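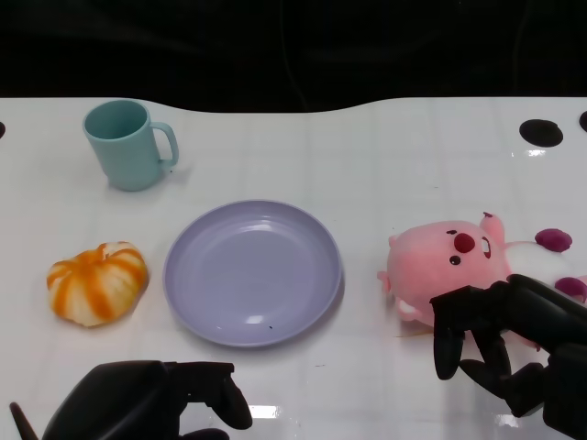

我本来不想去的。开放日定在星期二，谁星期二有空啊？可是李韦恩在电话里软磨硬泡，说他们普拉克那边签到有甜甜圈，我就去了。（甜甜圈最后只剩两个，都是肉桂的，我讨厌肉桂。）

大厅里挤了200来号人——这是韦恩说的，他说话向来要打个折。我被人流推到13号台前面，讲解的是个叫伊莎贝尔的姑娘，嗓子已经哑了，还在那儿笑眯眯地说：“它叫戈瑟兰，今天负责收拾桌子。”

收拾桌子！我家那张桌子我三个星期没收拾了，当场就来了兴趣。

戈瑟兰的两只黑手搁在白台面上，右手捏着那只粉色的毛绒玩具，捏得挺讲究，手指弯过去，像抱别人家的孩子，生怕抱不好。旁边一个小男孩急得直跺脚：“放盘子里！放盘子里！”他妈妈说玩具怎么能放盘子里，盘子是吃饭用的。小男孩说那放杯子里。我说放不下吧，太胖了。他瞪我一眼，好像胖的是我。

后面有位老先生，胸牌上写着黑田大地，一直没吭声，这时候忽然问：“那个南瓜，它拿过没有？”

伊莎贝尔说上午拿过，滚了。

“滚哪儿去了？”

“滚到我脚上了。”

大家都笑，老先生也笑，笑完凑近了一步，弯着腰看那只手，看了好半天。他说他太太中风以后，右手就是这么练的，先捏毛巾，再捏孙女的布娃娃，捏了一个冬天。说完他好像有点不好意思，掏出手帕擦眼镜。

我那时候特别想说点什么，嘴里冒出来的却是：“您吃甜甜圈了吗？”

他说没有。我就回签到台去，把那两个肉桂的都拿来了，一人一个，站在13号台边上吃，掉了一地糖渣。小男孩仰头问伊莎贝尔，戈瑟兰会不会扫地。

她说：“三月再来看吧。”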